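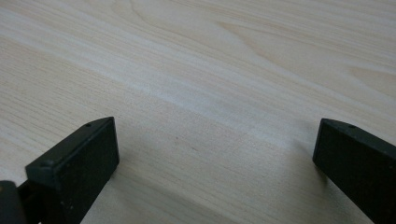
Section 4. Setting up the Lurner wall dryer and first use

Read this section to the end before you drill. The parts were checked in Section 3. If something is missing from the bag of small parts, write to Amaral before you begin, and do not replace the wall screws with other screws from your home. The folding arms, the rails and the wall plate carry the same letter stamps as in the drawing on the inside of the carton lid.

4.1 Choosing the place

The dryer needs a flat wall and free air in front of it. A bathroom, a hall or a laundry room is good. A kitchen is also possible, but the clothes will take the smell of cooking, and grease in the air makes the rails sticky with time.

Keep the dryer away from:
- gas heaters and open fire
- electric heaters with a fan
- the swing of a door or a window
- shelves with glass on them

The wall above the plate must stay free for 9 inches. When the dryer is closed, the top rail turns upward before it comes down, and it will hit a shelf that is mounted too low.

Note: If the wall is drywall, the plate must be screwed to the studs. The drywall anchors sold for picture hooks are not enough. For brick and concrete use the gray plugs in the bag.

4.2 Mounting the wall plate

You need a drill, a pencil, a level, a Phillips screwdriver and a second person for step 5.

1. Hold the paper template on the wall at the height you want. The shortest person who will use the dryer should reach the front rail without standing on the toes.
2. Put the level on the top line of the template and correct it. Tape the corners.
3. Check for pipes and electric wires behind the wall. If you have no detector, ask somebody who has one. Do not drill directly above or below an outlet.
4. Drill through the marks on the template, remove the paper, and clean the dust from the holes. In brick and concrete, push in the gray plugs until they are even with the wall.
5. Let the second person hold the plate while you turn in the upper screws by hand. Then turn in the lower screws. Tighten all of them only after the level shows the plate is straight.
6. Pull the plate down with both hands. It must not move at all. If it moves, take it off and read 4.1 again.

CAUTION: Do not tighten the wall screws with an impact driver. The plate can bend, and a bent plate will not accept the arms.

4.3 Hanging the arms and the rails

1. Put the arms on a soft cloth on the floor, with the stamps looking up.
2. Slide the rails into the holes of the left arm. The rail with the red end cap goes in the front hole.
3. Press the right arm on the free ends. Begin from the back and go to the front. A rubber hammer may be used, a metal hammer may not.
4. Lift the whole part and hook it on the wall plate. You will hear a click on each side.
5. Open and close the dryer slowly a few times. The first times it is stiff. Do not oil the joints.

If only one side clicks, the arms are not parallel. Take the dryer down and press the right arm again near the back rail. In most cases this is enough.

4.4 Allowed weight

The open dryer carries 15 pounds of wet laundry, spread over all the rails. Wet towels and jeans are much heavier than they look. If you are not sure, weigh the full basket on a bathroom scale and take away the weight of the basket.

CAUTION: The dryer is not a handle. Do not let children hang from the rails, and do not lean on it while you reach for something above.

Do not put the heavy pieces together on the front rail. Hang them near the wall, and use the front for shirts, underwear and other light things.

4.5 Preparing the first load

Before the first load, wipe every rail with a damp white cloth. A thin film from the factory can stay on the metal and it may leave gray lines on light fabric. Wipe until the cloth stays clean, then leave the dryer open for one hour.

1. Spin the laundry at the highest speed that the care labels permit.
2. Take the laundry out of the machine soon after the end of the program.
3. Shake each piece one time, strongly, before hanging.
4. Hang big pieces first. Leave the width of a hand between thick pieces.
5. Hang shirts from the bottom hem, or on hangers over the end hooks.
6. Put the small pieces last, in the spaces that are left.
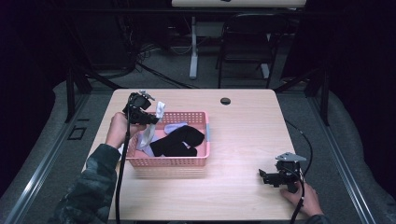

Small pieces have their own part on the dryer, the clip bar, which hooks under the front rail. Mount it with the clips looking down, and press on both ends until it holds. The clips have a weak spring on purpose, so that they do not leave a mark on thin knitting. Bring the small pieces to the dryer in a separate container and not in the bottom of the big one, where they are always found too late. A shallow basket with openings in the sides, like the pink one, is good for this work: you see the black sock, the white one and the lavender one without searching, and air can pass. Take each sock by the upper end and clip it by the cuff, with the toe hanging down. Put the two socks of a pair on neighboring clips, and the sorting after drying is already done.

Note: Wool socks should not be clipped. Lay them flat over two rails.

Note: Dark socks can give color when they are new. Until they have been washed a few times, keep an empty clip between dark and light pieces.

4.6 Closing the dryer

1. Remove all laundry, also the small pieces on the clip bar.
2. Unhook the clip bar and hang it on the side of the left arm.
3. Hold the front rail in the middle, lift it a little, and push toward the wall.
4. Let the arms go down by themselves for the last part of the way. Keep your fingers out of the joints.

CAUTION: Risk of pinching. The joints close with more force than it seems. Children may help with hanging the clothes, but an adult should close the dryer.

4.7 If something is not right

The dryer does not stay open. The lock pin is not completely in. Open the arms again until the rail is level and push the pin with your thumb.

One rail turns around when you hang something. The rubber ring inside the arm is missing or is in the wrong hole. Look in the bag of small parts, it is often left there. Replacement rings are under part number Suvton 2,081.

The laundry smells after drying. It dried too slowly. Open a window, hang fewer pieces, or turn on the bathroom fan. A dehumidifier such as the Biklow can stand under the dryer, if its air outlet is free and no water can drip on it.

Brown spots on light clothes. Check the rails for a scratch in the coating. A scratched rail must be changed. Paint does not help for long.

The clips open by themselves. The piece is too heavy or it is folded too thick. Use two clips or hang it over a rail.

4.8 Regular care

Wipe the rails once a month with a damp cloth and dry them. Do not use bleach, steel wool or scouring powder. Check the wall screws in the first week and after that every June, or in another month that you can remember easily. If one screw is loose, take the dryer down before you tighten it.

Clean the clip bar in warm water with dish soap. It does not go in the dishwasher.

Questions about this section: Leonilde Torres, Amaral customer help. Please write the letters stamped on your wall plate in the message.

Section 4 last changed: Jun 24, 2025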